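# Taches de ketchup sur une nappe en lin déjà passée en machine, que faire ?

**Joaquim Henriques**

Bonjour à toutes et à tous,

J'ai hérité de ma tante Azevedo une nappe en lin écru, brodée sur les bords, que je ne sors qu'aux grandes occasions. La dernière, c'était en mai, un repas de famille à 11 avec des frites maison (mon idée, je l'assume). Résultat : 3 belles taches de ketchup au milieu. J'ai mis la nappe en machine à 60 le soir même, sans rien frotter avant, et les taches sont restées, orangées, avec un contour plus foncé. Depuis, j'ai essayé le savon de Marseille, sans grand succès.

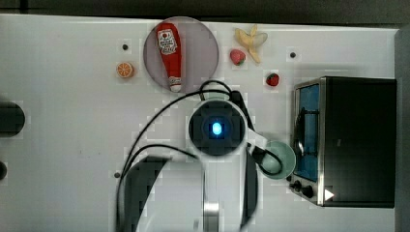 *Le coupable, bouchon blanc vers le bas.*

Est-ce que c'est perdu ? Je n'ose pas l'eau de Javel à cause des broderies, qui sont bleu pâle. Et le pressing de Carkden me demande 58 euros sans rien garantir, ce qui me fait un peu mal au cœur, je vous l'avoue.

**Leonor Valente**

Bonjour Joaquim, non, ce n'est pas perdu, ne jetez surtout rien ! Le lin est bien plus solide qu'on ne croit et j'ai rattrapé des choses pires que ça sur les torchons de ma mère. La chaleur a sûrement fixé une partie de la couleur, alors il va falloir de la patience – et de l'eau tiède, pas plus.

Commencez par tamponner l'envers de chaque tache avec du vinaigre blanc coupé de moitié d'eau, puis laissez poser une demi-heure.
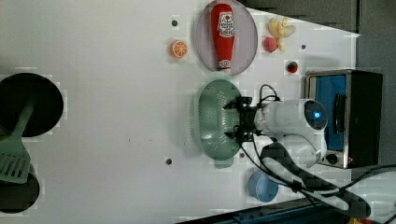 Rincez ensuite longuement, toujours par l'envers, et préparez une bassine avec du percarbonate : une cuillère à soupe par litre, à 40 degrés. Faites d'abord un essai sur un coin de broderie, car certains fils anciens dégorgent. Si rien ne bouge, laissez tremper 6 heures en remuant de temps en temps. Pour finir, séchage au soleil, à plat sur l'herbe si vous avez un jardin. Le soleil est redoutable sur la tomate ! Et pas de fer tant qu'il reste une ombre.

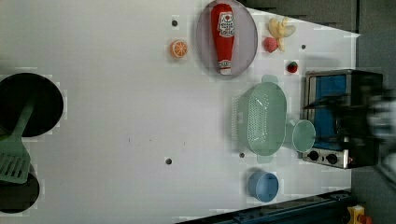 **Hallska**

Percarbonate aussi chez moi, mais attention, pas sur la soie ni la laine. Sinon liquide vaisselle et basta.

**Joaquim Henriques**

Merci Leonor, quelle réponse ! L'essai sur la broderie est en cours, le bleu tient pour le moment. Je lance le trempage demain matin.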